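Home | Diary | Bench | Contact

Friday, by Ruairi Forsyth

Zamstead swear their blue pads beat the old Stullosen ones. I gave both the same 30 grabs. The new pair won by 4, and I don't trust a gap that small.

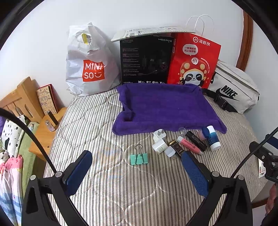 Gillies wrote back that 30 is too few and I should try soft things, towels above all, before I grumble. Fair enough. I still say the pads are the least of it and the cable drag matters more. More grabs tonight, if I can face it.

Recent
Kirotel controller, 5 weeks in
Are stiffer fingers worth it?
Cable drag again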